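So we did the big clear-out, finally, and I have opinions.

Some background for anyone new. We moved into the Salgado building two years ago in August (never move in August, I've said it before) and we brought everything. I mean everything. The bread maker that only made bricks. Three winter coats that fit a person I used to be. A box marked CABLES and another box marked CABLES OLD. We told ourselves we'd sort it on the other side, and then of course the other side came and we shoved it all in the hall closet and leaned on the door.

What got me moving was the storage bill. We'd been renting a unit out at Osora since before the move, and I sat down one night and added up what we'd paid them so far. $2,029. For a couch we don't like! I went and stood in the kitchen for a while after that. My husband asked if somebody had died.

So the plan was to empty the unit and the hall closet in one go and be done with it. I read way too many articles first, and most of them want you to hold each thing and ask it how you feel. I can't do that, I will feel something about a stapler. What worked for me was much dumber. I set a timer on my phone, picked one shelf, and wasn't allowed to leave until the shelf was bare. Then coffee. Then another shelf. If I couldn't decide on a thing it went in the hall, and by bedtime whatever was in the hall had to go in the car. You get a lot less sentimental at bedtime when you're stepping over it to brush your teeth.

Clothes went fast. Kitchen stuff went pretty fast too, apart from a fight over the fondue set (it stayed, we have used it zero times, I don't want to talk about it). Books were awful. I kept opening them. I lost a whole afternoon to a cookbook I don't even like, reading about aspic.

And paper, oh my gosh, the paper. I had bank statements from a bank that doesn't exist anymore. I had the manual for a DVD player. My rule ended up being that if it wasn't taxes, medical, or something a kid drew, it went. The kid drawings I took pictures of and kept the best ones in one folder, a thin one, and the thin part is important because my mother kept ALL of mine and now I have those too.

Getting rid of it is the harder half, I think. The thrift store on Peremano only takes drop-offs before noon, which I found out at 12:20 with a full car. The couch I put online for free and got a flood of messages from people who wanted to know if it was still available and then vanished off the earth. The one who did show up was lovely and brought her own straps. Books went to the library sale. The broken stuff just had to be trash, and I felt bad about every bit of it.

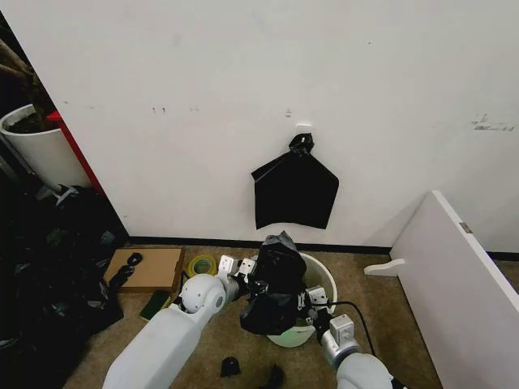 My other tip is to buy decent bags. I started out with the cheapest roll in the store and they split if you so much as looked at them with a coat hanger in your hand. I switched to the Pakex ones, the thick kind, and never went back. Don't fill them to the top either. I did, the first weekend, and then couldn't get them down the stairs, and had to unpack two of them on the landing while the neighbors edged past saying hi.

Where are we now? The Osora unit is gone, I handed back the key and did a tiny dance in the parking lot. The hall closet closes by itself. There's still CABLES OLD, which I opened, looked at, and closed again. And the basement cage, which came with the apartment and which I've been pretending is somebody else's.

I did sell a few things, by the way, mostly the camping gear and the good stroller. $1,106 altogether, so we're still behind on what storage cost us, but I'm calling it progress. Some of it is already spent on a shoe rack. I know, I know. The shoes were on the floor!

If anybody has a good way to deal with old photo prints, the kind in the drugstore envelopes with the negatives still in, please leave it in the comments. I have a suitcase full and I keep moving it from room to room.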